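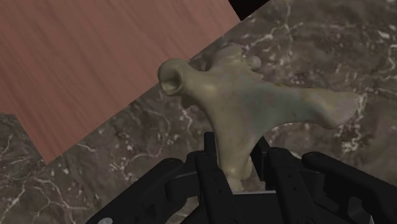 Course Texts > Robot Manipulation > Part 2 > Chapter 4

Chapter 4
Teaching by Demonstration: Hand Guiding and Remote Control

Filed under: Learning from People, Grasping

4.1 Two ways to show a robot a task

A programmer who wants an arm to move between two known points can write down the points. Most handling tasks do not reduce to points so easily. A multi-fingered hand that must pick up an irregular part, turn it, and hold it at a given angle has many joints to coordinate, and the right position for each joint depends on where the others have already made contact. A person can often perform such a task without being able to say how. Demonstration is a way of recording the performance and leaving the explanation out.

This chapter treats two methods. In hand guiding, also called kinesthetic teaching, the operator takes hold of the robot and moves it through the task while the joint sensors record. In remote control, or teleoperation, the operator moves some other device, and the robot follows. The other device may be a glove, a pair of handles, a smaller copy of the arm, or a camera that tracks the operator's bare hand.

Hand guiding needs little equipment. The operator feels the weight of the arm and the resistance of the part directly, and the recorded motion is one the robot can reach by construction. It works well for arms and simple two-finger grippers. It works poorly for hands with many fingers. An operator has two hands, and moving four robot fingers at once through a coordinated closing motion is more than two hands can do.

Remote control removes that limit and adds others. The human hand and the robot hand differ in size, in number of joints, and in range. A rule is needed to convert one pose to the other; this rule is called the retargeting map and is the subject of Section 4.4. The operator also loses most of the sense of touch, and tends to squeeze harder than needed.

4.2 Demonstrating in simulation

A remote operator does not need a physical robot at the other end. The same commands can drive a simulated hand, with contact forces computed by a physics engine. Parts do not break, the start state can be restored exactly, and the pose of every object is known at every time step without added sensors. The cost is that friction and contact are approximated. A grasp that holds in simulation may slip on hardware.

Anatomical shapes are useful test objects for this work. A bone model has no flat faces, few parallel surfaces, and a center of mass that is hard to judge by eye. If it is gripped by a shaft and the bulk of it extends to one side, gravity produces a turning moment at the grip, and the fingers must resist it by placement as well as by force.

The running case in this chapter is the Tuhiwai exercise set, prepared by Tâm Vũ and Quyên Khúc for the Foltis teaching laboratory. Each student records 200 demonstrations by remote control. The full set used in the later sections contains 800 demonstrations from 4 operators. The commands and the resulting states are stored separately, and the reader should keep the distinction in mind. A commanded finger position that lies inside the object is never reached. The gap between command and state is what produces the gripping force.

4.3 What a demonstration contains

A demonstration is a sequence of time-stamped records. At a minimum each record holds:

- the commanded joint positions
- the measured joint positions
- the pose of the object, if known
- one or more camera images, if the learner will use them

Pauses deserve attention. Operators stop to think, and a learner trained on the raw sequence will copy the stops. Removing all still periods is also a mistake. A short hold after the fingers close may be needed for the grasp to settle. The usual practice is to shorten long pauses and leave brief ones alone, and to apply the same threshold to every operator's data.

Related sections
Chapter 3: Contact and Friction
4.4 Retargeting Maps
4.5 Operator Differences in the Tuhiwai Set
Lab Sheet 2: Setting Up the Plarkurero Glove
Chapter 5: Learning a Policy from Recorded Motion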